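Trucos de casa: la alfombra de pelo corto y otras guerras perdidas

¡Hola otra vez! Me habéis escrito bastante con el tema alfombras, así que hoy os cuento lo que hago yo en el salón. Vivimos en un piso de alquiler y la moqueta venía puesta, o sea que no me quedó otra que aprender a quererla.

Aspirar en dos direcciones

Primero a lo largo y luego a lo ancho, despacito. Con el pelo corto parece que basta una pasada rápida (yo lo hice así durante meses, culpable), pero las migas se quedan abajo tan contentas. Dos pasadas y listo. El cepillo giratorio lo dejo para los bordes y los rincones, donde se junta toda la pelusa.

El color ayuda más que el aspirador

Si podéis elegir, elegid vetas. Las rayas alargadas en gris claro, blanco y carbón disimulan muchísimo, mucho más que un gris liso, que canta a la mínima. Mi amiga Gwendolyn Yazzie puso una beige clarita en diciembre y ya la tiene enrollada detrás de una puerta — pobre. 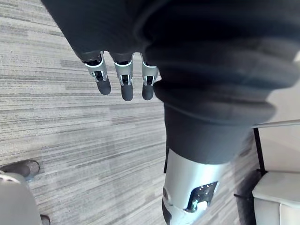

Tela oscura y moqueta, mala pareja

La tela gris oscuro se lleva toda la pelusa clara, sobre todo en los pliegues. Yo paso un guante de goma apenas húmedo, siempre hacia el mismo lado, y luego sacudo la prenda en el balcón. El rodillo adhesivo también va bien, aunque gasto uno cada dos por tres y me da rabia.

Manchas: secar antes de frotar

Papel de cocina, apretar, cambiar de papel, volver a apretar. Después, agua tibia con unas gotitas de lavavajillas, probando antes en una esquina escondida. Una vez froté una mancha de café con toda mi alma y le dejé a la moqueta una calva preciosa. ¡Ahí sigue, debajo del sillón!

La semana que viene toca el horno, que me da una pereza...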